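How to Read an Old Novel Alongside a New One

Reading two books as a pair is a good way to get through a classic you have been putting off. You need one older novel, one recent novel, a pencil, and about a month of evenings. The steps below use a long Victorian-style book and a short modern one, but any two will work.

1. Pick the pair by situation

Skip the lists that match books by theme. "Love" and "power" fit nearly everything. Look for a shared situation: a governess in a strange house, a family that loses its money, a stranger who arrives with a letter. Write the situation in one sentence. If the sentence fits both books without stretching, you have a pair.

2. Read the old one first

Older novels take longer to warm up, and they are harder to go back to after something fast. Check the length before you start. A 520-page novel in four weeks is a little under 20 pages a day, which most people can manage before bed. If you miss a day, don't double up. Add a day at the end.

Get an edition with notes at the foot of the page if you can. Leave the introduction until you have finished, as most of them give away the ending.

3. Keep a two-column notebook

Draw a line down the middle of each page. The left column is for the old book, the right for the new one. While reading the first, fill in only the left side. Useful things to put down:

The page where you first knew what the main character wanted
Anything a character is not allowed to say out loud
Who has money and where it comes from
Scenes you skimmed

Keep entries short. Some 64 lines is plenty for a long novel.

4. Take a few days off

Start the second book on a Sunday or whenever you have two clear hours. Don't reread your notes yet.

5. Read the new one and fill in the right side

Now go back through the left column as you read, and write across from an entry when something answers it. Leave blanks where nothing does. In my last pair, the new book had no match for a long inheritance plot, and that blank gave me most of what I ended up writing.
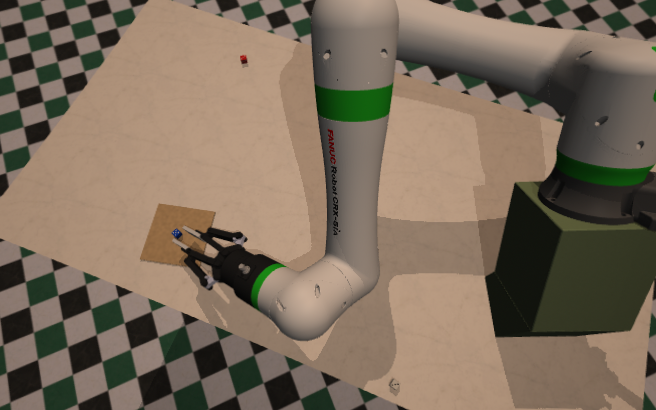 White robot arm over a beige tabletop, computer rendering.

6. Write 200 words

Choose one row of the notebook and write about that row only. Name a scene from each book and say what one does that the other can't or won't. Quote a line from each, with page numbers. Stop at 200 words even if you have more to say, and save the other rows for another evening.

If the pair didn't work, keep the left column. It can be used again with a different new book, and you won't have to reread the old one.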